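The club that teaches a robot to tidy a desk

Every afternoon at half past three, the students of the robotics club in Stadau carry their school bags up two floors and put their phones in a box by the door. The box was their own idea. Last winter too many hours were lost to messages, and the club had only until spring to prepare for the Letard Cup, a competition in which school teams must show a robot doing ordinary office work.

I visited them in December, when the radiators were loud and the windows were already dark before the session ended. I expected wheels and a lot of noise. What I found was a group of teenagers speaking quietly about paper.

The task for this year is called "the desk". A robot must put documents where they belong and also take them from a person and give them back. The rules fill 30 pages, and the students know them better than I know the rules of my own flat. A document that falls costs points, and a bent one costs half as many. If the person has to pull, the whole exchange counts for nothing.

This last rule is the hard one. When two people pass a folder between them, there is a short moment when both are holding it, and neither thinks about it. The robot has to be taught this moment. The club does it by repeating the exchange many times, at different angles and speeds, and keeping a record of each attempt. Their goal is 1000 good recordings before the spring holiday. On the day of my visit they had 156, written in chalk on the side of a cupboard.

The working table is white, with tape to mark where things go. A grey patch is for the file holder, and there is a smaller black one across from it. The students take turns as the human partner. It looks like an easy job, but after twenty minutes the arm becomes heavy, and a tired person starts to hand things over too low.

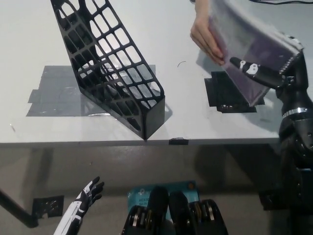 According to the Haslinger team, who will meet Stadau in the first round, this patience can go too far. They practise with far fewer recordings and spend the time on the program instead, and they find that a robot trained on one table becomes nervous on another. Their advice to new clubs is to move the furniture every week.

In Stadau they have heard this opinion and they do not fully agree. The table was moved once, in the autumn, and it took 2 weeks until the results were good again. Some of the students would like to try it a second time. Others want to finish the count first. The discussion was still going on when I left, and it was a polite one, with a drawing on the board that both sides corrected.

Plastic sleeves are the material everybody complains about. Cardboard is stiff and forgives a careless grip, but a sleeve bends and slides, and under the strong lamps it shines so much that its edge is difficult for a camera to find. One girl has tried six kinds, bought with her own pocket money, and keeps notes on each of them in a green exercise book. The cheapest got the worst marks – but it is also the kind that the organisers use, so the club practises with it.

The club began four years ago with a broken printer that the students took apart to learn about motors. Now it has more members than chairs. Not all of them write programs. A boy who joined for the free tea now prepares the table before each session, and the others wait for his nod before they start.

The Cup will be held in Vitcombe, and the journey takes a full night by coach. The students have already decided who will sit beside the robot's case. They have not yet decided who will stand opposite the robot in the final test, holding out the sleeve. Three want to do it, and each has asked to practise a little longer.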